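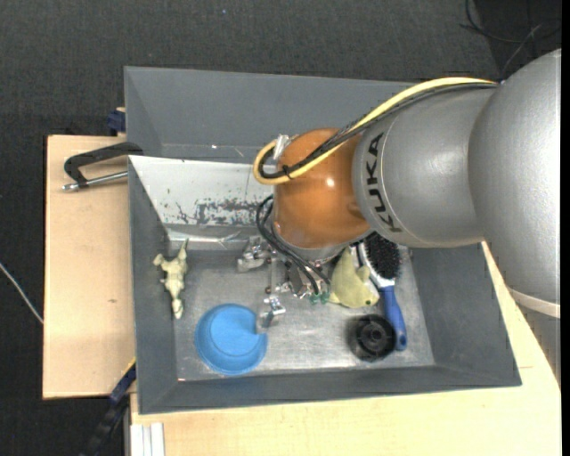 Why Do We Sort Our Toys?

Have you ever tipped everything out of a toy bin, just to find the one thing hiding at the bottom? I have, lots of times, and I'm a grown-up! Sorting is a way of putting things together because they are alike in some way, and the fun part is that you get to choose the way.

Let's say you have a plastic dinosaur, a plush fish and a blue bowl. You could sort them by what they're made of. The dinosaur is plastic, so it can go with the building bricks (if yours are plastic too), and the fish is soft and cuddly, so off it goes to live with the teddy bears. Or you could sort by color! A yellow fish might end up beside a yellow crayon, and a blue bowl beside your blue socks, which would look a bit silly but is still perfectly good sorting.

What about sorting by animals? A dinosaur and a fish can share a shelf, and the bowl has to find some other friends, maybe in the play kitchen.

At the Wasstead toy library we have 314 toys, and every January we sort them all over again. It takes 8 of us and a great many cookies.

Try it at home: pick six things from your own toy bin and put them in two groups. Then mix them up and ask someone in your family to sort them a different way. Can you guess their rule?

Written by Merja Rissanen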